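Can a Robot Do Your Chores?

Folding clothes is easy for you. For a robot, it is a very hard job. Two robot arms are holding a big green piece of clothing on a white table.
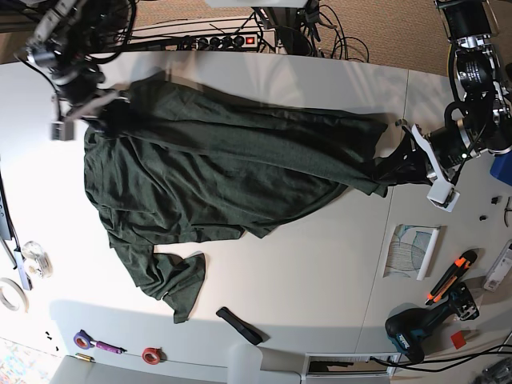

Why is cloth so difficult?

A cup always has the same shape. A shirt does not. Each time you drop it, it makes new wrinkles, and a sleeve can hide under the rest. The robot must find the sleeve first, and only then it can begin to fold.

How does a robot learn?

Many robots learn by practice, like you learn to ride a bicycle. At the Derkby workshop in Plondinbridge, one robot practiced with the same towel 500 times. After this it could fold the towel in three minutes. Then it got a sweater, and it had to learn again.

So, can it help at home yet?

Only a little. Some robots can already vacuum a floor. Washing dishes, making a bed and folding all the family's laundry are still too hard for most of them. You must wait some more years, and until then please fold your own socks.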